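Teleoperated demos in sim: policy goes to the right spot, then just hovers. Is it my demos?

Posted in Teaching by Demonstration, September 2025

Edem Boateng
Hi all, I've been teaching a simulated arm to pick up small desk objects by driving it myself with a handheld controller, then training on the recordings. I use Gerkinier for the teleop side and the scene is one I got from the Khunthong pack, which I've barely touched apart from swapping objects in and out.

So far I've recorded 200 demos of one task: come down over the little block calendar, close on it, lift it, set it down further along the table. When I drive, I get it nearly every time. When the policy drives, it goes over to the calendar very nicely (I was so pleased the first time!) and then it sort of hangs there. Sometimes it drifts a bit to one side and hangs there instead. It will close the fingers maybe one run in four, and by then it's usually in the wrong place. 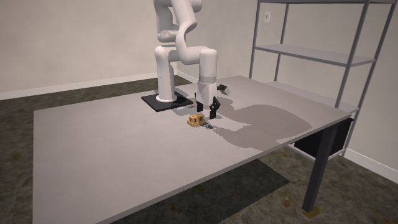
Gripper down by the calendar, fingers still apart.

I'll admit I'm a slow driver at that stage. I can't judge depth well on a flat screen, so I come down, stop, swing the view to check, nudge, check again, and then close. My longest demo is 811 steps and a good chunk of that is me sitting still and squinting. Do I need a lot more demos, or different ones? I'd rather not record another 200 if they're going to have the same problem.

clamp_and_carry
It's the squinting, I'm pretty sure. I did the same thing back in May with a drawer task and got exactly your hover. Think about what the recordings say from the arm's side: fingers open near the object, command is "stay put", over and over, and then one single step where the command is "close". If the policy only looks at the current view and joint positions, staying put is the safe guess every time.

What I'd try, in this order:

Cut the still stretches out of the demos you have. I drop any step where the arm moved less than a tiny threshold and the gripper command didn't change. Watch a few back afterwards, and keep the steps while the fingers are closing, or you'll throw away the grasp itself (ask me how I know).

Put a second view on your screen, low and from the side, so you can judge height without stopping. That helped my driving more than practice did.

Then record a fresh batch where you decide on the grasp before you start and go down in one smooth move. I kept 70 of those and they beat my entire old set. If you fumble one, bin it and go again.

Mofette
more data. always more data. also check your gripper isn't inverted in the export, mine was

tansy_r
Agree with the first reply, and I'd add some on-purpose mistakes. You say it drifts to one side and gets stuck, so start some demos from there! Park the gripper a little off to the left, or too high, or turned the wrong way, hit record, and drive the correction and the grasp. If every demo you have comes in on the same clean path, the policy has never seen how to get back from a bad spot. I do maybe one in five like that.

Also move the calendar around between demos, and turn it too. It's wider than it is deep, so the fingers need to line up with it, and a policy that has only ever seen one angle won't learn to rotate the wrist. I'd pick which way you're going to grab it and stick to that. Mixing front-to-back grabs with end-to-end grabs gave me an arm that tried to do half of each.

I trim mine in Fuvora, but any script will do.

Edem Boateng
Thank you both (and Mofette, I checked, the gripper's the right way round). Trimmed the pauses last night and retrained on the same demos with nothing else changed, and it now closes on 66 percent of runs. Still misses when the calendar is turned, so I'm off to record the crooked ones next. The side view is already set up and wow, I was coming down way too early.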